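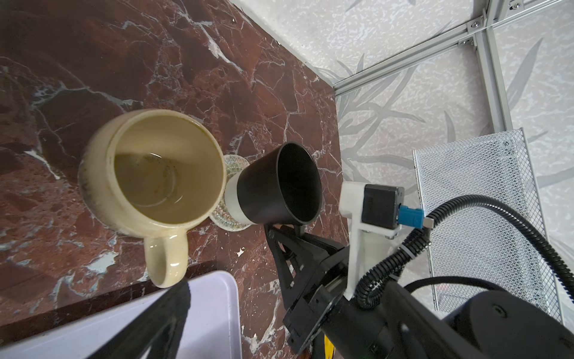 Yevhen Nechyporuk wrote to say that the goal times in the old release were no use to anyone, as half of them put stoppage time goals in the wrong half, and could I please sort it out before he built anything else on top of them. Fair enough! They are sorted in this version, and the way I did it is under "Goal times" further down.

Nelley: match records from the Skellolgate District League

Last updated 01/01/2024

What you get

Nelley is a set of plain CSV files covering 2,000 matches of grassroots football in and around Skellolgate. League games mostly, plus the Marchuk Cup, our knockout competition (still played on some truly dreadful pitches). I started typing it up from old result cards for my own amusement and it got out of hand.

There are 40 clubs in it, although a fair few have folded, merged or changed their name after a falling-out over a pitch. I've kept every club under the name it used on the day of the match. If you want to follow one club through all its names, join on club_id and leave club_name alone.

Files

matches.csv has one row per match: date, home, away, half-time score, full-time score, competition, ground.

goals.csv has one row per goal, with scorer, minute, and flags for penalties and own goals.

cards.csv has bookings and sendings-off. Patchy in the early seasons, where a referee might only have written "two booked" and left it there.

clubs.csv has ids, names, and the first and last season I have for each.

Loading it

Everything is UTF-8, comma separated, with a header row. It opens in a spreadsheet without any fuss, but do tell it that the score columns are text, or it will cheerfully turn a 3-1 into the third of January. I lost an evening to that one.

If you'd like something cleverer, Mimov is the little Python script in the tools folder. It reads all four files, checks that the goals add up to the final score and prints a list of the matches where they don't. Run it from the top folder with the season as the only argument. Leave the season off and it does the lot.
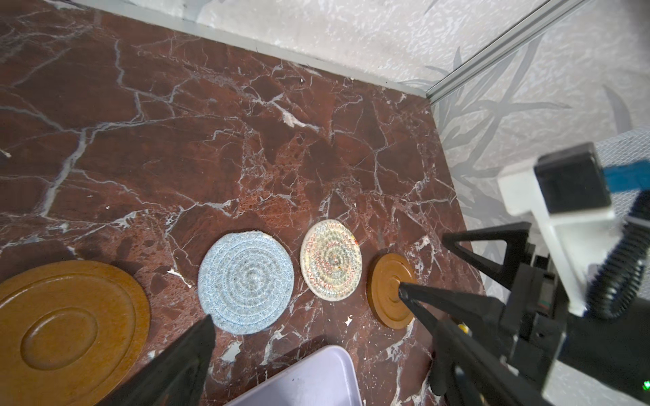
Goal times

Right, the bit Yevhen was after. The old release had one column, minute, and a goal in the second minute of first-half stoppage time went in as 47. So did a goal two minutes after the restart. You can see the problem.

We now have three columns: half (1 or 2), minute, and added. A goal in first-half stoppage time is half 1, minute 45, added 2. The one just after the break is half 2, minute 47, with added left blank. Where the card doesn't let me tell which it was, half is blank too, and please don't fill it in by guessing. Extra time in the Marchuk Cup uses half 3 and half 4, which I know sounds daft, but it sorts properly.

Youth games and a few evening cup ties were played with 40 minutes each way, so check half_length before you draw any lovely graph of late goals. On those, a goal in minute 40 with something in added is first-half stoppage time.

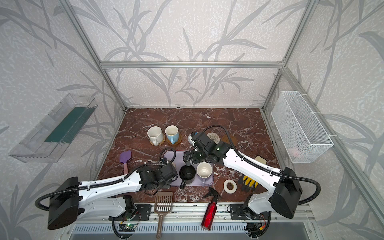 It caught me out when I was working out how many sides score just before the break, and I'd got as far as telling people about my amazing spike before I noticed what I'd done.

Known problems

Abandoned matches are in, with status set to abandoned. If the league let the score stand, result_stands is yes. If the game was replayed you'll find the replay as its own row.

Scorers are given as surname and initial, spelt as they were on the card. I've joined up the obvious ones, but fathers and sons at the same club are a nightmare and I'm sure some of them are muddled.

Friendlies played in August are left out altogether. Teams were full of trialists and the cards, when there were any, were hopeless.

Attendance isn't here. I did try, but too many of the numbers were plainly made up.

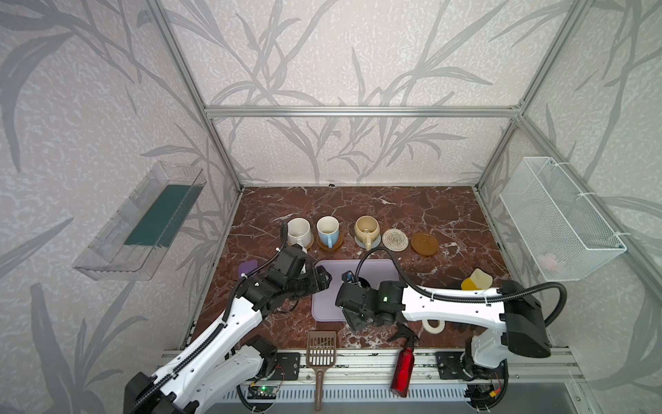

Mugs and coasters on the marble-patterned top.

Corrections

Very welcome, and the best ones come from people who played! Open an issue with the match_id and tell me what's wrong and how you know. A newspaper cutting, a programme or a photo of the card is ideal, but I'll take a good memory if two of you agree. Please don't edit the CSVs directly, as they're rebuilt from my own notes and your change would vanish at the next release.

Using it

Do what you like with it, including for work, so long as you mention Nelley somewhere and say which release you used. If you make a chart or write something up, send me a link. Next on my list are the reserve division cards, which are in a shoebox and in no order whatsoever.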